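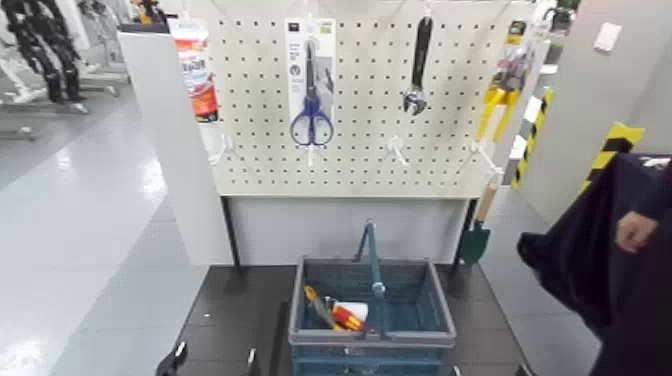
Scissors, a wrench, pliers and a trowel, with a basket for whatever you decide on.

About Pumberg

Pumberg sells hand tools and small household necessities in Adstead. We have a shop, a till, a kettle and a firm belief that most household jobs need one good tool and a bit of a sit down first.

If you have come to this page looking for our mission statement, it is painted on the inside of the stockroom door and says MIND THE STEP.

How we started

The shop opened with 17 items on the wall. This was a matter of money, although we told people at the time that it was a philosophy, and we told so many of them that we ended up believing it. Customers came in for a screwdriver and left with a screwdriver. Some of them had previously been to the retail park at Clondow, where the same errand could take a whole Saturday and end with a barbecue in the boot.

We did get carried away for a while. There was a point when the shop stocked 600 different things, including a range of novelty doormats that we would rather not discuss. Anyone who still wants one should ask at the till and be discreet. After a long and fairly bad-tempered stocktake we cut it back to 168, and that is where it has stayed, give or take an argument over masking tape.

The pegboard

People ask about the pegboard, usually people who are about to put one up in their own garage. We hang things on hooks so that you can see them properly, see what's next to them and lift them off without moving a pile of something else. Scissors go near the middle, as everybody loses scissors. The wrench hangs head down. We have had letters on this subject and the wrench will continue to hang head down.

Empty hooks are left empty. A new starter's instinct is to shuffle everything along until the board looks full, and we spend much of the first week talking them out of it. A bare hook gives the eye a rest, and it gives us somewhere to put the next thing when we finally agree on what the next thing is. These discussions can run past closing time.

Garden tools are a sore point. Strictly speaking we are not a garden shop, and there is a perfectly good one at the other end of the high street. But a trowel has crept on to the corner of the board, and trowels are like that. We have drawn the line at compost.

Baskets

Please take one. You may think you are only in for pliers, and you may be right, but we have watched a great many people try to carry pliers, glue, a roll of tape and a telephone conversation at the same time. Baskets may be left on any table when you're done. They should not go home with you, and the two that did are welcome back at any hour, no questions asked.

What we sell

Cutting things, gripping things, sticking things and things for hitting other things. Some of our packets come from abroad and have lettering most of us can't read. Staff will do their best to tell you what is inside and what it's for. If we don't know, we will say so, and then we will all stand there and look at it together.

We don't sell power tools. We did think about it, and then we thought about the demonstration area.

The name

There is no Mr Pumberg. It was the name on the sign when we took the lease, the sign was a good one, and a new one cost more than the stock. The paperwork says Bhattacharjee & Co., which you will see on your receipt and need not worry about.

Returns

Bring it back with the card or packet it came on and we will swap it or refund you. A tool that has plainly been used to open a tin of paint will be considered on its merits, with some sighing.

Finding us

We are on the high street in Adstead, between the bakery and the place that used to be the bank. The Clondow bus stops outside, and the door sticks in wet weather, so push as if you mean it. School parties and scout groups are welcome by arrangement, ideally one at a time.

Page last updated 1 Sep 2020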